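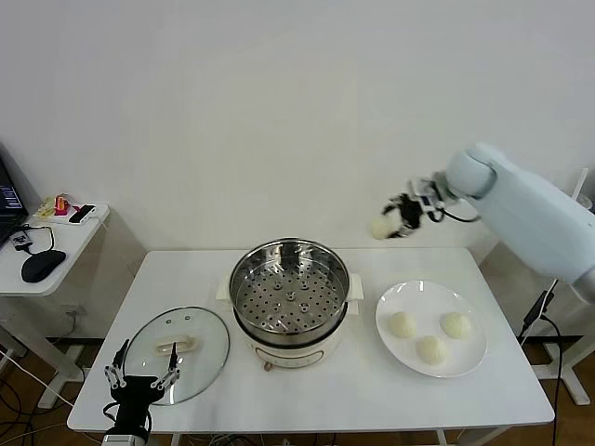 **Pirncombe, November 19, 2020**

The hillside walking route above Pirncombe will reopen to visitors next week, along with the small guesthouse at the top, the Tanitz Lodge. Both have been closed since a landslip in June carried away part of the path below the old quarry.

The repaired section is wider than the one it replaces and has a handrail on the valley side. Two wooden footbridges have been put in where walkers used to cross the stream on stones. The full circuit is still four miles long and starts from the car park behind the church.

Moataz Kabbaj, who manages the lodge, said bookings for the winter would be taken by telephone until the new website was ready.

"We have kept the prices as they were last year," he said. "People have asked whether the rooms have changed. They have been painted and the heating is new on the top floor, but anyone who stayed before will know the place."

The lodge has nine bedrooms, a drying room for boots and coats, and a dining room which is open to people who are not staying overnight. Lunch will be served from noon until half past two. Evening meals are for guests only and must be ordered by four in the afternoon. Dogs are allowed in the ground-floor rooms and in the porch.

The path work was carried out by Ideck, a contractor based in Valente, and took eleven weeks. Bad weather held it up twice. The largest part of the job was clearing stone from the slope and laying a drain under the path, so that water coming off the quarry runs into the stream and does not collect behind the bank.

Walkers raised £3000 towards the cost of the handrail. The rest of the money came from the parish and from the landowner, who has also agreed to let the route pass through the lower field all year round. Until now it was closed during lambing, and walkers had to go back along the road.

Hajar Zaki, who leads walks from the village, said the lower field would make a difference to families and older visitors.

"The road has no pavement and there are two bad bends," she said. "I stopped taking groups that way. With the field open you can do the easy half of the circuit and be back in the village in an hour."

Her guided walks will start again in the first week after the reopening. They leave from the church gate at ten o'clock and places must be booked. Stout shoes are needed, as the stretch above the upper footbridge is steep and can be icy in the mornings.

The number 83 bus, which was cut back to the bottom of the hill after the landslip, will once again run as far as the car park. The last bus down leaves at twenty to six. Drivers are asked not to park on the verge by the school, where the gate has to be kept clear for deliveries.

The viewpoint at the quarry edge will stay fenced off for the time being. A further check of the rock face is due in the spring, and signs on the path show the way round.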